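Drunville 港口半日向导项目 进度报告（给 Elisa）

2020年12月3日

Elisa 你好，赶在你们开会之前先发一版，表格我晚点补，文字先看。有不清楚的直接打给我或者 Vasanthi。

一、总体

线路：原计划的老城步行线、鱼市线、灯塔线，前两条已经能走，灯塔线卡在渡轮时刻上（下面讲）。向导：签约 11 人，都走完了试讲。试走客人累计 646 人次，绝大部分是本地人和周边过来过周末的，邮轮客基本没有，今年这个情况你们也清楚。所以数字好看归好看，跟申请书里写的“靠港旅客”不是一回事，我不想混着报。

四月那版计划里写的“年底前接待首批邮轮团”，做不到了。建议改成“具备接待条件”，验收标准另议。Moushumi 已经起草了一段替换文字，附件二。

二、线路情况

老城步行线。从客运码头出闸口算起，走到 Gandinero 广场，再绕回来，全程两个半小时，带小孩或者走得慢的三小时。中间原来安排在教堂后院歇脚，院子在修排水，改到旁边的面包店，老板同意提前留位，不收订金。石板路那一段推轮椅很吃力，Zuweira 试了另一条沿河的，远一点但是平，已经写进向导手册，出发前问一句客人就行。

鱼市线。早上七点半出发，九点半以后摊子就收得差不多了，所以船晚靠的那天这条线不能卖。预订页面上要写清楚，现在写得太含糊，有客人十点多才来，只看到人家在冲地。退了钱，也道了歉。页面文字本周改。

灯塔线。渡轮公司冬季只开早晚两班，中午那班停了，客人上了岛就回不来，赶不上登船。谈过包船，价钱太高，不现实。目前想法是这条只在夏季卖，冬天换成 Munasinghe 茶仓的参观，走路就到，下雨也不怕。茶仓那边口头答应，书面的还没拿到，我下星期再去催。

三、向导培训

两轮都做完了。第一轮讲路线和时间控制，第二轮讲突发情况：客人走散、身体不舒服、船方临时提前开船。最后这一项大家最紧张，练了好几遍。规定是登船截止前一小时必须把人带回码头，没有商量余地，哪怕客人说再逛十分钟。

语言上英语够用，意大利语只有 2 个人能独立带，德语暂缺。Tharindu 在联系语言学校，想找在读的学生兼职，他说春天前应该能定下来。

反馈里提得最多的是“讲得太多，停得太少”。年轻向导容易这样，背了稿子就想全讲完。现在要求每个停留点讲解不超过五分钟，剩下时间让客人自己看自己吃东西拍照。试了几个团，反应好很多。

四、预订系统

用的是 Vustow，基本能跑。两个问题：一是改期以后确认邮件会发两遍，客人以为扣了两次钱，打电话来问；二是手机上选人数那一栏老是跳回默认值。都已经报给对方，第一个说修好了，我们还没在测试，第二个没有回音。

支付这块，外币卡手续费比预算的高，Vasanthi 在算差额，结果放进季度表。

五、经费

人员和培训两项都在预算内。印刷超了一点，地图改版重印了一次（码头换了出入口，旧的不能用）。交通有结余，主要是灯塔线没开。想申请把交通结余里的一部分挪到印刷和语言培训，金额见附件三，需要你们书面同意，邮件即可。

六、风险

最大的还是邮轮什么时候回来，我们控制不了。向导们都有别的活，拖太久会流失，已经有人问明年还做不做。我的意见是保留每月一次的周末团，钱不多，人能留住，手也不会生。

另外码头管理方在换合同，接客点能不能继续用闸口右侧那块地方，还没有准信。如果要挪到停车场那头，步行时间得重新算，手册和地图也得跟着改。

七、下一步

鱼市线页面文字修改，Moushumi。
茶仓书面协议，我。
沿河无障碍路段再走一遍，计时，Zuweira。
德语兼职向导，Tharindu。
季度表和手续费差额，Vasanthi。

需要你们定的：验收标准改不改，结余能不能挪，周末团明年是否继续给钱。这三条最好一起回，分开回我这边不好安排人。

附件一是向导名单和试讲评分，附件二替换文字，附件三经费明晰表。试走客人的意见原文太长没放，要的话我单独发。

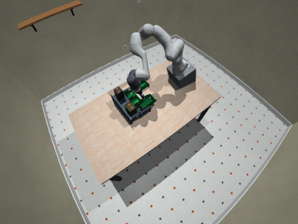

图1 长桌与浅灰色机械臂，计算机渲染图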